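Storing baskets in less space, part two

The shelf unit in the hallway has a usable depth that is slightly less than the length of the baskets I own, so they have always gone in sideways. That limits each shelf to one row. When the baskets are full this is fine. When they are empty, which is most of the year, they occupy the same volume as when they are full, and the shelf is effectively storing air.

Last time I wrote up the fabric bins, which fold flat and need no further discussion. Woven baskets do not fold. The only way to reduce their volume is to nest them, and whether they nest well depends on a few measurements that sellers do not usually list.

The first is wall flare. A basket whose walls lean outward from the base will accept another of the same size until the outer walls of one meet the inner walls of the other. A basket with vertical walls will not accept its twin at all. The two Gurkov boxes I bought for the linen cupboard are in the second group. They look neat on a shelf and cannot be stacked inside each other in any orientation, including upside down.

The second is the rim. A thick braided rim adds to the outside dimension and sometimes to the inside as well. If it projects inward, it sets the width that the next basket has to pass through. If it sits mostly on top of the wall, it acts as a stop instead, and the upper basket comes to rest when its own walls get wide enough to touch. I measure the inside of the rim at the narrowest point, then the outside of the other basket at the base, and subtract. A small positive number is enough.

The third is the handles. Loops at the short ends add to the overall length, and they are the part most likely to foul the shelf upright. They also catch each other if both baskets face the same way and the loops are floppy. Stiff loops are easier. I line up the ends, lower the top basket straight down and do not twist it.

Notburga Leitner wrote after the first post to ask whether synthetic strands behave differently from natural willow here. In my limited experience, yes. Synthetic weave slides against itself with little friction and the baskets separate again without a fight. Willow has cut ends on the inside that hook into whatever is next to them. I have a willow log basket that took two people to remove from its neighbor, and Dorin Husar, who was the second person, still has an opinion on the matter. A sheet of packing paper between the two would have prevented it.

On color, there is a practical point. If the baskets in a stack are the same color it is hard to tell from across a room whether you are looking at one or two. I have gone to fetch a spare and discovered that I was already holding it. With different colors the lower rim is easy to spot.

The pair I settled on is rectangular, one caramel and one dark brown, with the caramel on top.

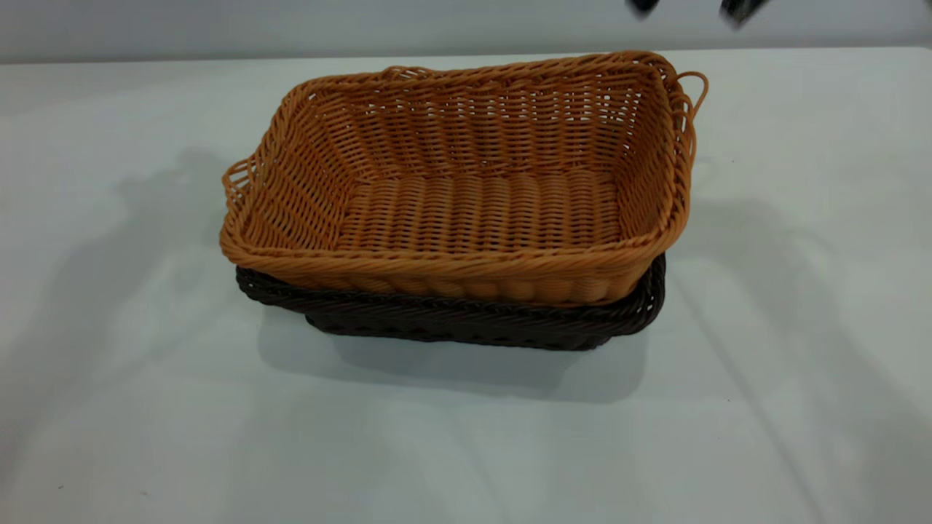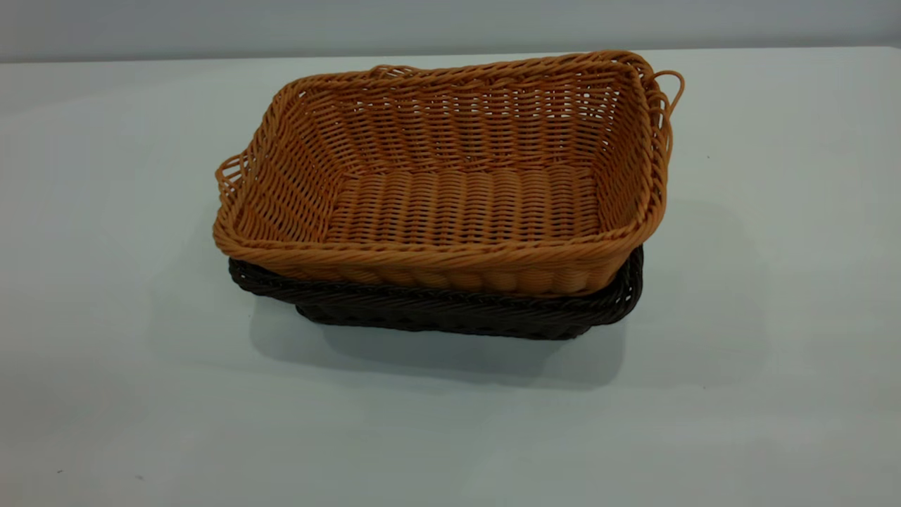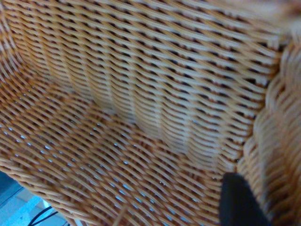
The remaining question is how many to put in one stack. My rule is two. A third would fit by the numbers, but the stack then rises into the shelf above and has to be tilted to get it out – and tilting is what wears the rim. Two also means that either basket can be freed with one hand on each.

Before nesting anything I turn the baskets over and tap the base. A ribbed floor holds crumbs, thread and dust between the strands, and whatever is left in the lower basket stays there until spring. A dry paintbrush gets into the grooves better than the vacuum nozzle does. If I have washed a basket, I leave it on its side overnight before it goes back. Cyrill Zürcher uses a hair dryer on the cool setting for this. I have not tried it.

Labels are unresolved. Tags tied to a handle hang in the way when the baskets are stacked, and adhesive labels do not hold on a woven surface. I am testing a card clipped inside the short wall – it survives nesting if the clip is flat, but you have to look into the basket to read it. For the empty ones that hardly matters. For the full ones I have gone back to remembering.

Next I will look at the lidded boxes from Sendness, which have been in the cellar since we moved and whose lids no longer seem to belong to any of them.

Contact | Copyright Lorenz Fuchs 2022 | Back to top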